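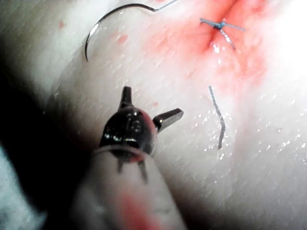

Tip of a robotic surgical instrument, jaws open

Category: Football > Fantasy Leagues > Guides

How to Manage Injured Players in Your Fantasy Team

By Soledad Schumacher
Thursday, July 28, 2022

The new season begins in August, and many managers in our Randell league have asked me how I decide between keeping an injured player and selling him. In my first season I sold everybody who had a small knock, and I finished 57th. Now I follow the same steps every week. I play on Fitico, but the steps should work in other games also, if you check the rules for transfers first.

Step 1. Make a list before the first match

Open a simple spreadsheet with four columns: player, type of injury, date when it happened, and expected return. Fill it only for the players in your squad and for those you are thinking to buy. I keep up to 19 names in it. With more names I stop updating it after two weeks.

Step 2. Read the news at the right time

Most coaches speak to the press one or two days before the match. It is better to read the injury page on Skuvis after this, and not on Monday, when half of the information is still guessing. Write down the words that the coach used. "He trained with the group" is much better than "we will see tomorrow."

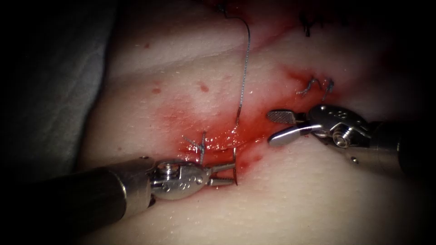 Step 3. Separate short and long absences

I use a limit of six weeks. If the player will be out for longer than this, I sell him the same day, also when he was expensive. The money on the bench gives no points. If he will be out for one or two matches, I keep him and use a substitute. Between these two cases, look at the schedule. A player who misses three matches against strong defenses does not cost you so much.

A muscle injury needs more attention. When the same muscle was injured before in the same season, I add one week to the date that the club gives.

Step 4. Prepare the bench

Your first substitute must be a player who starts every week, even if his club is small. On Fitico you choose the order of the bench yourself, so put him first, and put the cheap young player last. Please check this order again after each transfer. The app changes it without any message, and last year I lost 9 points in this way.
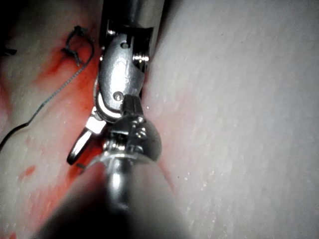 Step 5. Bring the player back slowly

When a player returns, he usually sits on the bench or plays only the last half hour. Wait until he has started one match. Do not make him captain in that week or in the next one. I know it is hard to wait when everyone in your league is buying him, but his price moves only a little in a few days.

Step 6. Clean the list

After every round, delete the players who are healthy again and correct the return dates. For me it takes ten minutes on Sunday evening.

If your league plays the Görtz Cup too, make a separate sheet for it. The cup squads are locked until the quarterfinals, and there you cannot sell an injured player at all.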